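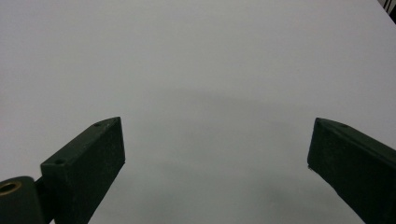 Pale gray, with a shadow across the middle.

The Gray

Amra Delić had picked the color from a card the size of a stamp. On the card it was called Tramcombe, after a town she had never been to. Her brother-in-law Valter said it looked like the inside of a refrigerator.

"It's gray," she said.

"It's white."

"Put it next to something white."

He took the receipt from his pocket and held it up. It was white, and beside it the other thing was gray, and he put the receipt away again.

They had the apartment until the end of August. After that it went to a man named Gerrit Gumede, who had seen it once for 22 minutes and asked only about the water pressure. Amra's mother had lived there for 37 years. She had papered over the paper and painted over that, and when Valter got a scraper under one corner in the hall it came away as thick as a slice of bread. There was a green layer in it that Amra remembered and a yellow one she didn't.

"You want to keep a piece?" Valter asked.

"What would I do with it?"

He put it in the bag with the rest.

Her mother called while they were eating lunch on the stairs. She was at Amra's sister's place in Seixas now, in a room with a view of a parking lot, which she liked because people came and went. She wanted to know if they had found the blue dish. They had not. She wanted to know what color they were using.

"Gray," Amra said.

"For who?"

"For the man who's buying it."

"Did he ask for gray?"

"He didn't ask for anything."

"Then you could have done it yellow," her mother said, and she put the sister on.

In the afternoon they did the back room. It was the smallest one and had the most holes. Her father had hung shelves in it every few years, each set a little lower than the last as his shoulder got worse. Valter filled the holes and sanded them. Amra rolled. By the second coat she couldn't find where the shelves had been, and she ran her hand over the old places on the part that had dried and couldn't feel them either.

Valter washed the roller in the tub. He came back drying his arms on his shirt.

"It's not bad," he said.

"No."

"Is there any left?"

She tipped the can. There was an inch or so in the bottom.

"I might do my bathroom," he said.

She pressed the lid down with her heel and gave it to him, and they carried the ladder out to the car.

More short fiction
The Ferry to Parnia, by Mitiku Negash
Forty Chairs, by Aníbal Abreu
What the Dentist Kept
A Coat for Vorimach

Contact | Submissions | © May 2020, the authors | Back to top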